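Finish Notes: Wood Movement and the Fostham Reading Room Tables

The September maintenance window at the Fostham reading room covered two items: the annual moisture survey of the long tables and the refinishing of the two tops nearest the south windows. This note records the survey method, the readings that mattered, and the changes to the care schedule that follow from them. Members who only want the schedule can skip to the end.

Wood takes up and gives off water until it is in balance with the surrounding air. Below fiber saturation, a change in moisture content produces a change in dimension, and the change is uneven. Movement along the grain is small enough to ignore in furniture. Movement across the grain is not, and it is greater tangentially than radially, so a flatsawn board moves more across its width than a quartersawn board of the same species. A wide glued-up top made from mixed stock will therefore move by different amounts in different places. The glue lines usually hold. The stress goes into the finish first, and then into whatever is fastening the top to its frame.

The reading room is heated from late fall on and has no humidification. The logger on the north wall recorded its lowest humidity in the second half of winter and its highest in the last week before the window, which is the usual pattern for the building. The survey is done at the humid end of the cycle so that the tops are measured near their widest. A second, shorter survey is done in winter on the same points.

Etenesh Admasu ran the survey on Thursday with the Nuchit pin meter and a folding rule. The procedure has not changed since last year. Readings are taken at fixed stations marked on the underside of each top, with the pins aligned along the grain and driven to the same depth each time. Each reading is corrected for temperature and species before it goes into the log. This year's log has 113 corrected readings. Two stations at the end of table C were left out because a bracket repair now covers them, and new stations will be marked beside the bracket before the winter survey.

Most of the readings sat close together. The exception was the row along the south windows, where the undersides read wetter than the tops. A difference of that kind through the thickness of a board means the two faces are gaining and losing moisture at different rates. The upper faces get direct sun for most of the afternoon and carry several coats of film finish. The undersides are shaded and have only a thin seal coat, worn through in places. A top in this condition will cup, and both window tables had begun to.

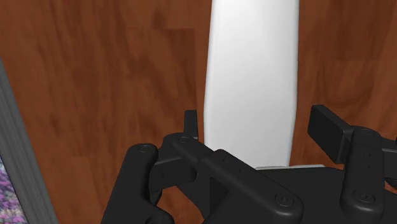
Color is a poor guide to any of this. Dark areas on a top are often reported to the maintenance desk as damp, and most of the reports turn out to concern the wood's own figure. On a reddish-brown surface with strong grain, lighter orange-brown bands run beside much deeper chocolate-brown stripes, and darker patches that look like knots can sit among them with no help from water. The test is to compare the edge of the dark area with the grain. Natural color follows the streaks. A water mark crosses them, usually as a ring or a tide line, and iron staining shows as a blue-black spot with a fastener or a can rim somewhere in its past. Where the eye can't settle it, take one meter reading inside the dark area and one outside, both along the grain. If the two agree, close the report.

The refinishing itself was limited to the two window tops. They were unbuttoned from their frames and set face down on padded trestles for a week with the room closed, which let out a good part of the cup before any work was done. No attempt was made to plane them flat. Removing material from a top that is out of balance gives a flat surface for one season and a worse one the next.

The undersides were scraped, vacuumed, and given the same number of coats of Wakier wiping varnish as the upper faces. Equal coats on both faces do not stop the wood from moving. They slow the exchange to a similar rate on each side, so that the board swells and shrinks more evenly through its thickness. End grain was given an extra coat at both ends of each board, as it takes up moisture much faster than face grain does.

The upper faces were not stripped. The old film was sound apart from crazing near the glass, so it was washed, abraded with a gray pad, and recoated. Drying was slow on the first day — the room was humid and the windows had to stay shut against dust — and recoat time was extended to 24 hours for every coat after that. One sag near the edge of table A was leveled with a sanding block and recoated separately.

The fixings needed more attention than the finish. Both tops had been screwed tight to their end rails through round holes at some point, probably during the move from the old building. A screw in a round hole holds the wood still, and the wood then splits or the screw bends. Several had bent. All the round holes in the cross rails were opened to slots running across the grain of the top, and the screws were replaced with pan heads and washers, set snug and backed off slightly. The center fixing on each rail stays in a round hole so that movement is shared equally between the two long edges.

Total cost for materials was $923, including varnish, pads, screws, and a new set of pins for the meter. The largest part of this was the Beller window film for the south side, which goes up next month and should reduce the surface heating on the upper faces. It will not affect humidity.

Changes to the care schedule:

Window tables are to be checked with a straightedge at each survey, across the grain, at both ends and the middle. Record the gap in the log even if it is zero.

Undersides are now on the same recoating cycle as upper faces, for all tables.

Cleaning is with a damp cloth, wrung out, followed by a dry one. Silicone polishes are not to be used on any top. They get into scratches and cause fisheyes in the next coat of varnish.

Hot drinks need a mat. White rings in the new film should be reported and left alone until the varnish has cured fully.

The winter survey will use the same stations, plus the new ones on table C. The log is kept in the drawer under the meter case, and corrections should be initialed.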